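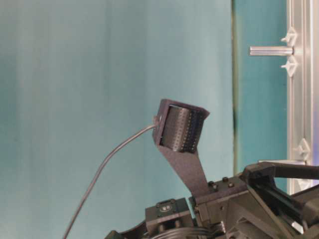
Prudby Wrist: mount and sensor calibration software

If you have ever bolted a sensor to a robot wrist on a printed bracket, you know the feeling: everything lines up beautifully in the drawing, and then the arm reaches for a part and comes down a little to the left. Prudby Wrist is our small, patient program for finding out where your sensor sits, and for telling the rest of your software about it.

You give it a rough guess at the mount (a tape measure is plenty good), and it moves the arm through 96 poses, compares what it hears back with what it expected, and writes out a corrected transform. The planner picks that up on its next start, along with a keep-out shape for the bracket and another for the cable, so your paths leave some room for both. Cables wander, of course, and you can make that second shape as generous as you like!

Version 4 reads mount files from Jotia and Magalhães cells, and it will keep 2 sensors on one wrist if you have the room. The license covers one arm, with updates included, and Tiago Sequeira on our support desk is always glad to look over a stubborn log.

Order code: 546

Comments

ullavcombe_lab: Does the cable shape follow the wrist when joint six turns, or do I have to redraw it?

Tiago Sequeira: It follows! Just set the anchor point on the housing side first.

Marta: Ran it Friday, much less fiddly than version 3. Would love a dark theme.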